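Flirport software meeting – minutes

Wednesday, 10.00, upstairs room at Ondcombe
Chair: Ashwin Chacko
Also present: perception, planning and tooling leads; two from Clostora by phone until item 3
Apologies: Xiao

1. Minutes of the last meeting
Agreed, with one correction. The planner timeout was raised to 990 ms, which the draft had left as "under a second".

2. Perception
The new segmentation model has been run on the August recordings. It does well on plain objects against a plain table. Pale objects in dark containers come out cleanly, but thin curved parts are still broken into two or three pieces, and the grasp scorer then treats each piece as a separate object. Merging by depth was tried and joins things that should stay apart.

There was some discussion of whether the fault is in the labels. Ashwin had gone through 135 labelled clips and found 19 where the mask stops at the rim of the container. These will be relabelled before anyone touches the model again.

Action: perception to relabel the 19 clips and rerun the comparison.

3. Two-gripper recordings
The basket task was reviewed. Timestamps from the left and right tools drift apart over a long session, and the replay tool hides this by snapping to the nearest image. Tooling will show the offset on screen and stop snapping by default.

Clostora asked that the other gripper be masked out of each view before training. Planning would prefer to keep it in, as the policy needs to know where the other hand is when both reach over the same rim. Left open until both versions have been trained on the same split.
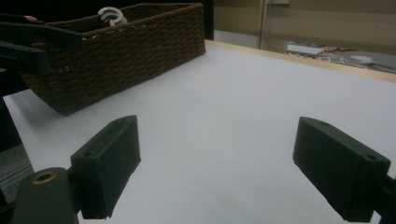 4. Planning and control
The collision check between the two arms now runs inside the main loop. It passed in simulation at 90 Hz. On the bench the loop misses its deadline when logging is set to full, so full logging is off for now – to be looked at again once the writer has its own thread.

The wrist speed limit stays as it is.

Action: control to move the log writer and report timings.

5. Tooling
The upload script fails without a message if the disk is full. A fix is written and waiting for review. Config files are to be kept with the recordings from now on, one per session.

6. Any other business
Xiao's note on naming branches was circulated. Comments to Xiao by email.

Next meeting same time, same room. Closed at 11.20.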